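Follano, progress report to the Moncrieff film fund

Hi Nathalie,

We've got a rough cut! It runs long and the sound is a mess in the middle, but Leilani watched it start to finish on Tuesday and laughed in the right places (and cried at the ferry bit, which I'm counting as a win).

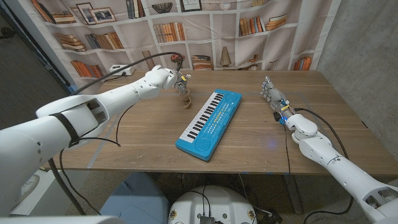 Music is the part I'm most excited about. Arlo has sketched four cues for the grandmother's story and wants the main tune to sound like a kid picking it out by ear. Think of a little blue toy keyboard with its own speakers, small and bright and a bit wonky, before the strings come in. I love it. He's charging us 1,000 for the lot, same as in the budget.

Casting for the narrator is down to two voices, and Demetrius is recording both over the same scene so we can compare. I'd like you to hear them before we choose.

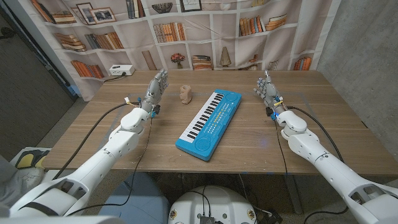
Money and schedule

We've spent 3,000 of the second payment, mostly on the edit suite at Brullby. The color grade slipped to August, when Shahzad is free again. There's 366 left in travel, and I'd like to move it to subtitles if you're okay with that – just say yes by email and I'll fix the sheet. 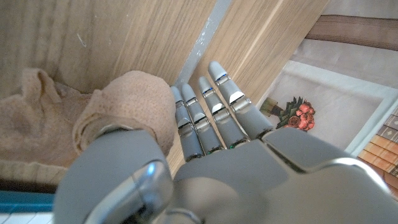 Fingers of a gray robotic hand against light oak grain.

Still to do: two pickup shots at the harbor, the end credits, and a shorter trailer.

Talk soon,
Loreo Films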